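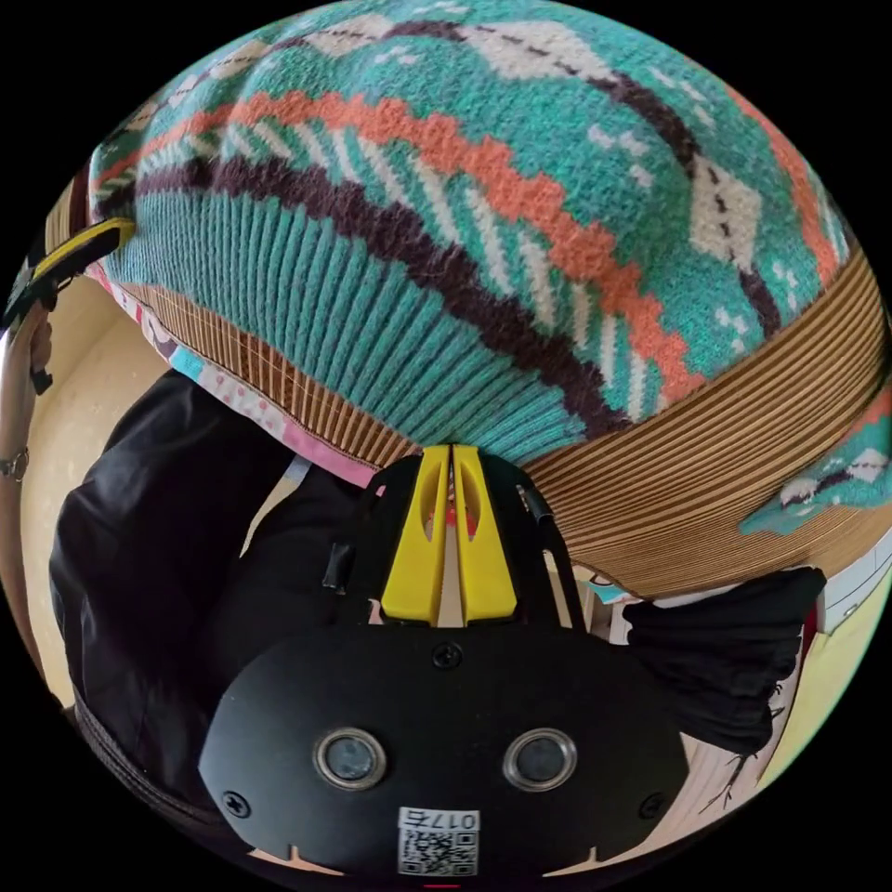
The Etuten patterned knit, catalogue number 3886, was obtained by the Hevville Textile Service in November as a possible addition to the soft furnishings lent to residential homes. The review was carried out by Gunvor Sundqvist and Tormod Lundgren, with comments from Ulla Haugland of the loans desk. Colour was considered first, as residents and their families generally choose by colour. The teal ground is broad enough to hold the design together, and the salmon-orange and near-black stripes stand out well against it. The cream diamonds, outlined in dark brown, are clearly drawn. The tan and cream ribbed band is much quieter than the rest, and one reviewer would have preferred it in teal.

## Feel and weight

The stitches are thick and the surface is distinctly textured. Both reviewers found the knit pleasant to the hand, with a slight coarseness on the reverse that eased after the first wash. It is a heavy piece. This is welcome on a bed or over the knees in a cold sitting room, but residents with limited strength in the hands may need help in turning it or moving it aside. Staff should bear this in mind when taking a request by telephone.

The knit gives readily when pulled across its width and rather less along its length. It returned to shape when laid flat overnight. Hanging it from a peg is not advised, and the service's own rails should not be used for it.

## Handling and storage

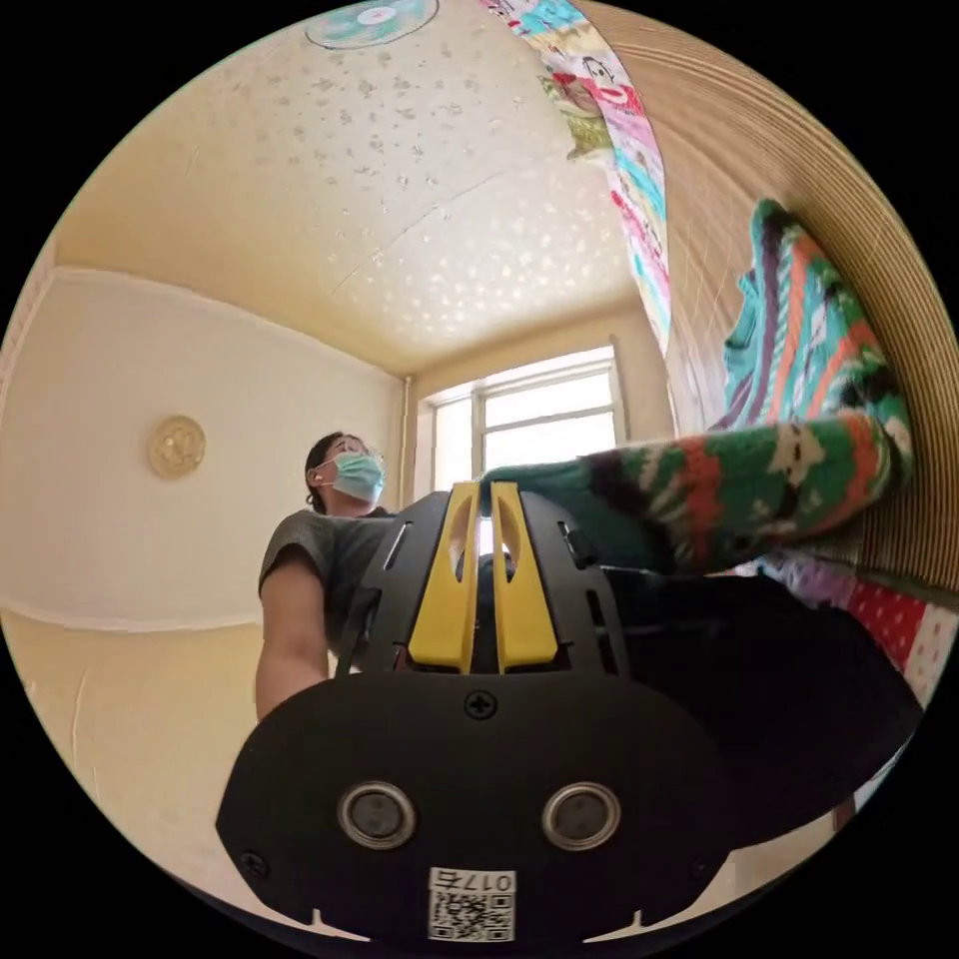
Homes that borrow from the service differ greatly in the space they can offer, and an item that looks modest in a showroom can be a burden in a bedroom. The reviewers therefore set aside the large sorting hall and considered how the knit would suit more ordinary surroundings. In a small room such as this one, with its window on the far side, the mass of coloured fabric makes a strong impression, and it should be paired with plain curtains and plain bed linen. Where a room already has a patterned carpet, the loans desk is asked to offer the plain Wikström instead.

Folding takes some practice. The bulk of the knit resists a tight fold, and a piece folded in four will not lie flat on a standard shelf. Rolling gave a better result. Ms Haugland notes that two rolled pieces fill one deep shelf in the Netex cabinets, which will limit the number the service can keep in stock.

## Wear

The sample was passed through the service's rubbing test at 3000 cycles. Light pilling appeared on the cream areas and very little on the dark ones. 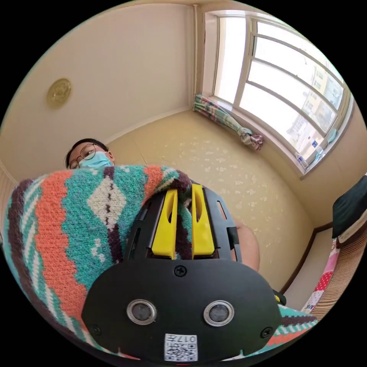 No broken stitches were found, and the joins between colours remained sound. Loose ends on the reverse had been worked in neatly, apart from one near a corner, which was secured by hand before the sample went to be washed. After a cool wash the colours had not run into the cream. Drying was slow, and homes without a warm drying room should allow a full day and night.

## Finding

The Etuten knit is approved for loan in the general category. It is not approved for rooms where linen must be washed hot. At a supplier's price of 154 per piece it costs more than the Wikström, and Solveig Isaksson, who holds the furnishings budget, has agreed to a first order of two. The loans desk will record comments from borrowing homes, with particular attention to weight and drying time, and a further order will be considered once these have been received.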